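The Cabinet Where Foam Goes to Retire

I own a cabinet that has held, at various points in its life, a slow cooker, eleven months of unopened mail, a tent and my late aunt's sheet music. For the past few years it has mostly held foam. Blocks of foam, sheets of foam, offcuts of foam the size of a sandwich. If you sew cushions, or fix camping mats, or have ever told yourself you were going to reupholster the window seat, you know how this happens. You buy a piece, you use two thirds of it, and the last third looks at you like a puppy.

I started making cushions because of a bench. It was a church bench, very handsome and very hard, and I bought it from a man named Kuldeep Mishra who runs a secondhand furniture place called Sandhu, out past the feed store. He charged me $80 and helped me tie it to the roof of my car, and as I was getting in he leaned down to the window and said, "You'll want something to sit on." I thought he was joking! I sat on that bench through one dinner and went shopping for foam the next morning.

That was the first piece. It was the wrong one, of course. I bought it by thickness and knew nothing about density, so I came home with something lovely and squishy that went flat as a pancake under anyone heavier than the cat. The second piece was so firm that guests asked if I'd forgotten the cushion. The third was right, and by then I had two slabs I couldn't use and couldn't bear to throw out, and into the cabinet they went.

Foam is an awkward thing to store. It weighs next to nothing and takes up all the room in the world, and it won't behave like a stack of towels or a row of books. Squash it in a corner and it keeps the corner's shape. Leave it in the sun and the surface goes crumbly and gets all over your sweater. Lean it against a wall for a winter and it slumps like a teenager. I've done all of these, some of them twice.

So this fall I finally emptied the whole cabinet out and started over, with help from my friend Maham Tanoli, who makes boat cushions for a living under the name Stosiver and has opinions about storage that she does not keep to herself. She turned up with coffee and a tape measure and had both cabinet doors open before she'd taken her coat off. (I'd planned a little speech about how it wasn't usually this bad. I never got to give it.)

Her first rule is that foam lies flat, always, with nothing heavy on top. I'd been standing mine on end like records. Her second rule is that you wrap it. Plain clear plastic film is fine, pulled snug enough to keep the dust off and loose enough that it doesn't bite into the edges. Clear is the important word there. I used to wrap mine in old pillowcases, which looked charming and meant I had to undress every single block to find out what it was.

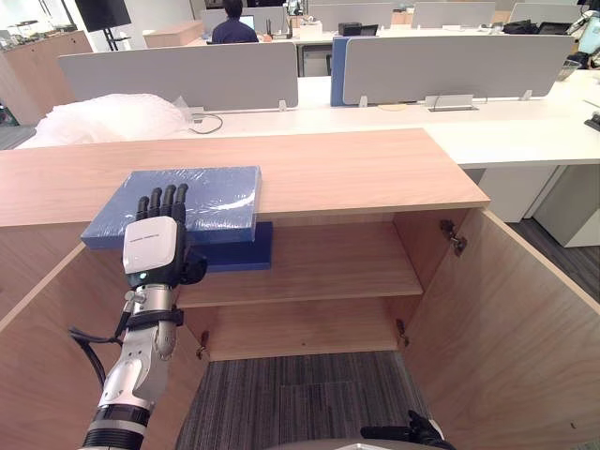
Her third rule, and the one I fought hardest, is that you stop before the cabinet is full. My instinct with any shelf is to pack it until the doors need a hip to close. Maham likes a whole compartment left bare. She says you always buy more foam, and if there's no place for it, it ends up on the floor, and then it ends up behind the sofa, and then you've forgotten you own it and you buy it again. I can't argue. In the course of our clear-out we found three pieces of the very same seat foam, bought in three different years by the same fool.

A word about the cabinet, because people do ask me what kind to get. Mine is nothing special, just a low wood laminate thing in a light oak color with a pair of doors and a shelf across the middle. I looked at fancier ones. There's a rolling craft unit called the Stullano that everyone in my sewing group swoons over, and it really is beautiful, all little drawers and pegs, but you can't get a seat cushion into a little drawer. What you want for foam is a wide, plain, boring box with doors that swing all the way out of your way. The doors matter more than you'd think! With foam you're always coming at the shelf with both arms full, and a door that only opens partway will drive you up the wall.

The top is useful too, as long as you treat it as a landing spot. I set a block down there while I decide where it belongs, and in theory it gets moved along by bedtime. In practice I've had a piece sitting up there long enough to be given a name by my nephew. (Gerald.)

Then there's the question of what to let go. We made two heaps on the carpet and I was allowed to argue for each piece, out loud, like a lawyer. Anything crumbly went. Anything with a permanent dent went. The squishy slab from my very first bench cushion stayed, and not for sentimental reasons, whatever Maham says. It turned out to be exactly right cut up as stuffing for a floor pouf, and I'm halfway through that now. The smaller offcuts I sliced into kneeling pads for the garden, 5 of them, and I gave most of those away to people who were too polite to say no.

If you're buying new, here's the bit I wish I'd had written on my hand. Ask for a sample and sit on it for the length of a meal. Pressing it with your thumb tells you very little. My local supplier, Drerura, keeps a box of test squares by the register and is very patient about grown adults sitting on them. Get the piece cut there if you can, too. I've done it at home with a bread knife, and an electric carving knife, and once, in a bad mood, with scissors, and the edges looked chewed every time. The best of the three was the carving knife, with somebody else holding the slab steady.

And write on it. Maham sticks a strip of masking tape on the wrapping with the thickness, the date and what it was meant for. Mine now say things like "window seat, maybe" and "DO NOT USE, ottoman." The window seat foam has been waiting since April. It's wrapped, it's flat, it's labeled, and I've bought the fabric, a green corduroy that I love very much. All I have to do now is learn how to put in a zipper.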